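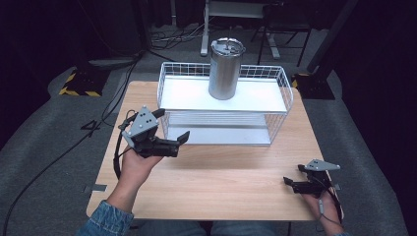 Projekte Berichte Team Kontakt

Februar – von Yatziri Pacheco

Projektbericht Kangate, Teil 2: Was kostet uns der Spaß?

Im ersten Teil ging es um die Aufgabe (Gegenstände in ein Regal stellen und wieder herausholen), jetzt kommt das Geld dran. Ich hatte mich freiwillig für die Beschaffung gemeldet und dachte, das sei an einem Nachmittag erledigt. War es nicht!

Unser Budget liegt bei 1.000 Euro, genehmigt von Gudrun Reuter, und zwar für alles außer den Rechnern. Mein erster Warenkorb kam auf 1.044 Euro. Klingt nach knapp daneben, aber da fehlten noch der Versand und sämtliche Ersatzfinger. Also nochmal von vorn.

Der dickste Posten sind die Handgreifer. Wir brauchen zwei, weil wir beidhändig aufnehmen wollen – mit einem allein kann man den Korb nicht festhalten und gleichzeitig etwas hineinstellen. Das Paar von Tallow kostet 762 Euro, mit Kabeln. Hilen wäre günstiger gewesen, hatte aber eine Lieferzeit bis nach unserer Abgabe, und Janaka (Munshi, macht bei uns die Auswertung) hat mir ziemlich deutlich gesagt, was er davon hält. Also Tallow.

Bleiben 238 Euro für Stative, Kabel, Klebeband und die Sachen, mit denen wir üben. Stative wollte ich erst neu kaufen, das Angebot von Cuautle lag bei 409 Euro, völlig utopisch! Eliseo hat dann in der Werkstatt gefragt und wir dürfen uns welche leihen, bis das Semester vorbei ist. Drahtkörbe und Dosen gibt es im Haushaltswarenladen, da lohnt sich kein Preisvergleich.

Unterschätzt habe ich die Kabel. Wer so etwas plant: messt den Weg über den Boden und nicht die Luftlinie vom Tisch zum Rechner. Ich habe beim ersten Mal zu kurz bestellt und musste am Mittwoch nachordern, Versand natürlich extra.

Offen ist noch, ob wir Ersatzfinger gleich mitbestellen. Hermenegildo ist dafür, ich würde lieber warten, bis wir wissen, wie schnell sie verschleißen. Die Liste mit allen Posten hängt im Projektordner, Änderungen bitte direkt an mich.

3 Kommentare · 11-mal geteilt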